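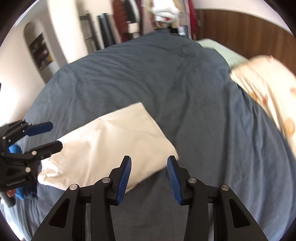 Gripper Day at Wokuncombe
A reading page for visitors aged 8 to 11

The Wokuncombe open day is held each August. Visitors go from room to room and watch people work with grippers. One of the rooms is a bedroom. The work done there is making a bed and handling the things on it.

What is a gripper?

A gripper is a tool that does the job of a hand. It has two fingers, also called jaws. The jaws move apart to open and move together to close. When they close on an object, they hold it by squeezing from both sides.

Some grippers are fixed to the end of a robot arm. Others have a handle, and a person holds them. The grippers in the bedroom are the second kind. The person does the thinking and the moving. The gripper does the holding.

How the jaws are made

Each jaw is joined to the tool by links. A link is a stiff bar or plate that can turn at its ends. The point where it turns is called a pivot. A door hinge is a pivot too.

The blue part of the jaw is the pad. The pad has thin ridges on it, like the ridges on the sole of a shoe. Ridges help with grip. Grip depends on friction, the force that slows things down when they rub together. With too little friction, a cloth slides out of the jaws.

Why cloth is hard

A block keeps its shape when it is lifted. Cloth does not. It folds, stretches and hangs down, and a cloth picked up by one corner looks different each time. A robot that has learned to lift a block has not learned to lift a pillowcase.

Two grippers are often used together on cloth. One can hold an edge in place while the other takes hold somewhere else.

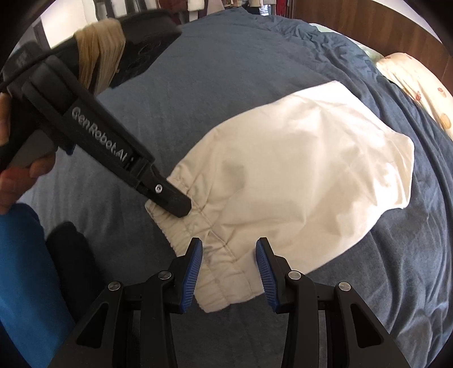

Two hand-held grippers at work on a piece of pale cloth. The edge of the cloth is gathered into small ripples.

Benoît Besson leads the bedroom demonstration. He asks visitors to look at the edges of a cloth first. An edge is easier to take hold of than the flat middle, where there is nothing for the jaws to close on. If there is no edge within reach, the cloth has to be pinched up into a fold.

Words to know

Jaw: one of the two fingers of a gripper.
Pad: the part of the jaw that touches the object.
Pivot: a point that a part turns around.
Hem: the edge of a cloth, folded over and sewn down.

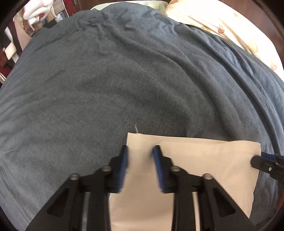

A hem is thicker than the rest of the cloth, so it is a good place to pinch. Try this at home with a dish towel and two clothespins. Lay the towel on a bed. Using only the clothespins, fold it in half. Then try again with a thin sock and compare the two.

Each demonstration lasts 20 minutes. The room holds 42 visitors. Please stay behind the tape and keep bags off the floor.

Page last checked 1/2/21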